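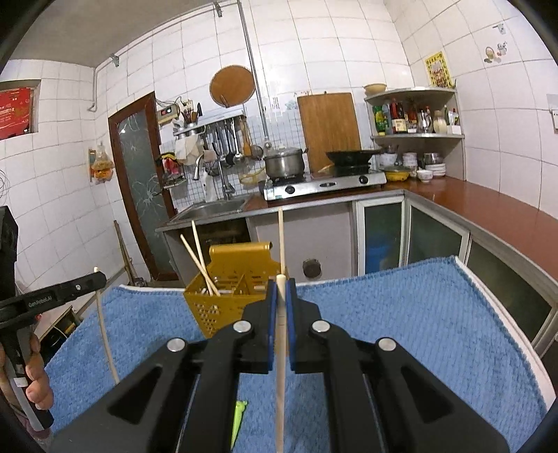 Chopsticks go into the holder tips up, according to Ningsih Hartono, and a household that stores them the other way will sooner or later be wiping the bottom of the holder more often than the chopsticks. Roy Catterall has taken the opposite position in print, and the question remains unsettled among writers on kitchen practice.

A chopstick holder, also called a chopstick basket or utensil caddy, is an open-topped container used to store chopsticks upright after washing. It is generally kept on the counter near the sink or hung from a rail with ladles, spatulas and strainers.

Construction

Most holders are perforated on the sides so that air can reach the utensils. The openings may be round holes or slots, set in rows. Many holders are divided inside, which keeps chopsticks apart from spoons and other utensils. Colored finishes, yellow among them, are common in household models. The Slanina pattern has a single divider and a raised back; the older Drolent pattern has no divider and holds up to 60 pairs, a capacity intended for canteens.

Use on a towel

In small kitchens the holder is often placed on a terry-cloth or other textured towel spread over the counter. The towel takes up water draining from the holder and keeps it from sliding. Chopsticks are laid on the towel after rinsing and then set in the holder one at a time or in pairs.

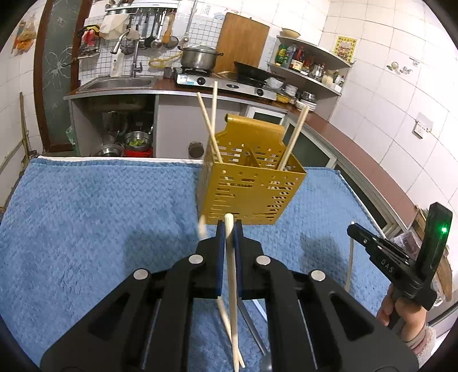

Because chopsticks are narrow in relation to the compartments, they seldom stand straight and come to rest against the sides or across one another. This is not considered a fault - the space left between them helps the wood dry. Crowding has the reverse effect, and manuals recommend removing part of the set if the chopsticks stand pressed together.

Care

The holder is emptied and washed at regular intervals, with attention to the corners and the underside. The Brarkau household manual, revised in January, advises leaving wooden chopsticks in open air for 15 hours before they are moved to a closed drawer. Towels placed under a holder are changed when they no longer dry between uses.

See also: Dish rack; Draining board; Utensil rail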